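Notas para a fala — Toalhas, caixas e secretárias: arrumar a roupa de casa onde não há armário próprio
Araceli Peñalver
12 de agosto de 2018

Duração prevista: 25 minutos, mais perguntas. Levar água. Confirmar antes de começar se a mesa da frente está livre, porque preciso dela para dobrar.

Abertura

Boa tarde. Chamo-me Araceli Peñalver e trabalho com roupa de casa há bastante tempo, primeiro na lavandaria da Residência Rostau e agora por conta própria, em casas particulares e alojamentos pequenos. Vou falar de toalhas. O resto da roupa de casa fica para a sessão de outubro, que será sobre lençóis e capas de edredão.

Perguntar à sala: quem guarda as toalhas fora da casa de banho? Esperar pelas mãos no ar. Costumam ser mais de metade. Dizer que é para essas pessoas que a fala foi pensada.

O caso que vou usar é o da Rostau. O edifício tem 80 quartos, quase todos iguais: cama, secretária, um armário estreito para a roupa da pessoa e uma casa de banho sem prateleiras. As toalhas limpas eram deixadas em cima da cama. Quem chegava tarde punha-as no chão ou na cadeira, e no dia seguinte pedia outras.

(Não contar aqui a história do elevador. É comprida e corta o ritmo.)

A primeira contagem

Quando entrei, fizemos um levantamento da roupa que havia no edifício. Apareceram 277 toalhas de banho, entre as que estavam nos quartos, as da lavandaria e as que tinham ido parar à arrecadação. Havia toalhas suficientes. O que faltava era saber onde estavam e um sítio fixo para elas em cada quarto.

A direção queria comprar móveis. Pedimos preços, vimos uma estante da linha Plilach que era boa e cabia mal. Entre a porta e a cama não passava o carrinho da limpeza. Desistimos da estante no segundo quarto.

Ficámos com o que já lá estava, a secretária, e juntámos uma caixa aberta por quarto.

A secretária como ponto de trabalho

Falar devagar nesta parte. É a que gera mais perguntas.

Uma secretária serve bem para dobrar. Tem a altura certa para quem está de pé, é lisa e lava-se com um pano. A cama é pior: o colchão cede, a toalha enruga por baixo e a pessoa dobra-se pela cintura. Ao fim de um turno, as costas notam.

Antes de dobrar, limpar o tampo e secá-lo. Uma toalha branca apanha tudo, até a tinta de esferográfica que ficou na mesa. Convém também olhar para a passagem de cabos, nas secretárias que a têm. O aro às vezes levanta um pouco e prende a argola do turco. Eu dobro sempre à frente do furo, mais perto de mim, e deixo a caixa de lado.

Quem é destro costuma pôr a caixa à esquerda e trabalhar ao meio. Quem é canhoto pode inverter. Não faço questão disso; faço questão de que cada pessoa use sempre o mesmo lado, para não andar à procura. 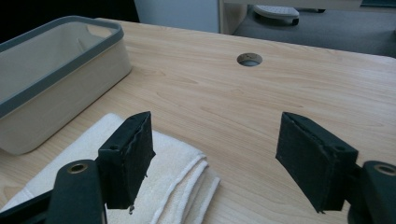
A caixa tem de estar vazia quando se começa. Parece uma regra pequena, mas foi a que mais custou a passar à equipa. Se há lá dentro uma toalha do hóspede anterior, sai tudo, vai tudo para lavar e a caixa leva um pano húmido por dentro. Depois seca-se. Nunca pousar roupa limpa por cima de roupa de que não se sabe nada.

Passar agora à dobra. Chamar alguém da primeira fila, se houver vontade, e fazer ao mesmo tempo que a pessoa.

A dobra

Estender a toalha com o lado comprido virado para o corpo. Alisar com as palmas das mãos, do centro para fora. Sem sacudir em cima da mesa, que levanta cotão.

Dobrar ao meio no comprimento. Acertar os cantos. Dobrar outra vez ao meio, na largura, e depois em terços, metendo as pontas soltas para dentro. A toalha fica com um lado redondo e um lado em que se veem as camadas.

O lado redondo vai virado para quem abre a caixa. É mais fácil de agarrar, e quem tira uma toalha não desmancha a de baixo. Dentro da caixa, deitadas, no máximo 2 por quarto de uma pessoa. Com mais, a de baixo fica semanas sem sair e ganha cheiro a guardado.

Se alguém perguntar pelos rolos: ficam bem em fotografia e nas prateleiras abertas dos spas. Numa caixa de bordo baixo rebolam, e o turco grosso abre sozinho. Uso rolos só para toalhas de mãos.

Se alguém perguntar pela dobra vertical, em que as peças ficam em pé como pastas: funciona em gavetas cheias. Numa caixa meio vazia tombam.

(Mostrar uma toalha mal dobrada, a azul que trago no saco, e deixar que a sala diga o que está errado. Costumam acertar na ponta solta. Quase ninguém vê que foi dobrada com o avesso para fora.)

A caixa

Critérios que usámos para escolher:

Cor clara por dentro. Vê-se logo o pó e vê-se se está suja. As caixas escuras que experimentámos primeiro pareciam sempre limpas e não estavam.

Paredes lisas. O vime e a rede são bonitos, mas puxam fios. Um fio puxado numa toalha de turco não a estraga logo; ao fim de algumas lavagens há uma falha e a toalha passa a pano de chão.

Pega recortada na própria parede. As pegas acrescentadas, de corda ou de metal, soltam-se ou batem na mesa.

Sem tampa. Isto é discutível e na Rahimi, que é a lavandaria com quem trabalhávamos, diziam-me que a tampa protegia. Protege do pó, é verdade. Mas uma toalha que saiu do secador um pouco cedo de mais acaba de secar numa caixa aberta e ganha cheiro numa fechada. Como nem sempre controlo a secagem, prefiro sem tampa.

Medida. A caixa mede-se com a toalha dobrada lá dentro, e não ao contrário. Levem uma toalha convosco à loja. A sério, dentro do saco. Já vi gente comprar caixas para uma casa inteira e ter depois de inventar uma dobra que coubesse.

As nossas eram da Faltix. Não tenho nada com a marca e há outras iguais. Dizer isto em voz alta, porque da última vez me perguntaram se era publicidade.

Onde fica a caixa

Na secretária enquanto se dobra e se arruma o quarto. Depois depende. Quem estuda ou trabalha à mesa quer o tampo livre, e a caixa vai para a prateleira de baixo do armário ou para cima dele, se não for preciso banco para lá chegar. Quem não usa a secretária deixa-a lá ficar, encostada ao canto.

Em casa vale o mesmo. Tenho clientes que trabalham na mesa do quarto e que me dizem que não há sítio para mais nada. Vamos ver e a mesa tem um canto morto, em geral o do lado da parede, onde só estão papéis antigos. Tiram-se os papéis, limpa-se, põe-se a caixa.

O que evito: debaixo da secretária, no chão. Leva pontapés, apanha o pó todo e esquece-se. Também não ponho toalhas ao pé da janela quando bate sol da tarde — o branco amarelece nas dobras e depois fica uma risca que não sai.

Lavagem, só o que interessa para aqui

Não me alongar. Há outra sessão sobre lavagem e as pessoas podem ir a essa.

Toalha branca com toalha branca. Pouco detergente. Amaciador, pouco ou nenhum, que tira absorção ao turco. Secar até ao fim e deixar arrefecer antes de dobrar. Se se dobra quente, o vinco marca.

Rodar a roupa: a que chega lavada vai para baixo, a que já lá estava passa para cima. Com esta rotação desgastam-se todas ao mesmo ritmo e não se fica com umas novas e outras gastas no mesmo quarto.

Resultados, com cuidado

Na Rostau, ao fim dos primeiros meses, os pedidos de toalhas extra baixaram até 25 por cento nos pisos onde a regra foi seguida. Num dos pisos não se notou diferença. Dizer as duas coisas. A chefe desse piso achava as caixas feias e guardou-as na arrecadação, portanto não sei bem o que se mediu ali.

Não prometer números a ninguém. Uma casa de família é outra coisa, e com adolescentes é ainda outra.

Perguntas que costumam aparecer

Toalhas de praia: à parte, noutra caixa, e só no verão. São mais finas e mais compridas e estragam o monte.

Roupões: pendurados. Não se dobram para caixa.

Quantas toalhas por pessoa em casa: uma em uso, uma na caixa, uma a lavar. Se a máquina só trabalha ao fim de semana, mais uma.

Saquinhos de alfazema: quem gosta, que use, num canto da caixa e nunca entre as dobras. Mancham.

Toalhas velhas: cortar as que têm a bainha desfeita e guardar para panos. Os canis da zona costumam aceitar as outras, é questão de telefonar antes.

Fecho

Lembrar que a folha com os passos da dobra está à entrada, ao lado da lista de inscrições para outubro. Quem quiser experimentar pode vir à mesa, tenho toalhas para todos durante o intervalo. Recolher a azul no fim, que da outra vez ficou lá.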